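Renters policy, water damage, and the word "scheduled"

gravelpie
So Storkusitz raised my renters premium to 340 a year in March and moved my deductible to 700 without so much as a phone call. Then the upstairs neighbor's dishwasher let go. My claim came to 1,967 and they want to take depreciation off nearly all of it. Does anyone here have replacement cost with them? Did they pay it?

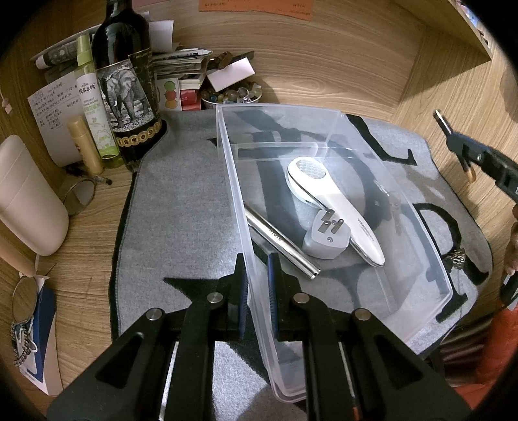

Re: Renters policy, water damage, and the word "scheduled"

tanline_ted
Check your declarations page. If it says ACV you bought the cheap one, same as I did. My eight-year-old couch was valued at roughly 23 bucks. I've had sandwiches that cost more.

mo_in_drikwood
Disagree with Ted that you're stuck. The change in deductible should have come with a written notice. Ask for the date they mailed it. Dindo Padilla at the Grasirard office handled mine and found it in ten minutes.

tanline_ted
The notice was page 14 of the renewal packet, Mo. It's always page 14. 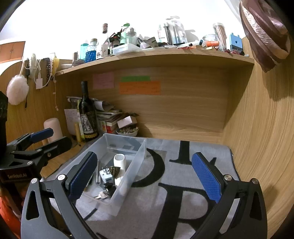

Photo: gravelpie

gravelpie
Found the packet. Page 11, so Ted owes me three pages. It does say ACV, and the deductible is in there too, in type made for ants.

mo_in_drikwood
Then go after the neighbor's liability coverage and leave your own policy out of it.

tanline_ted
Only works if the neighbor was careless. A hose that just quits isn't careless, it's a hose.

mo_in_drikwood
Depends how old the hose was – ask before the landlord tosses it.

gravelpie
Landlord tossed it.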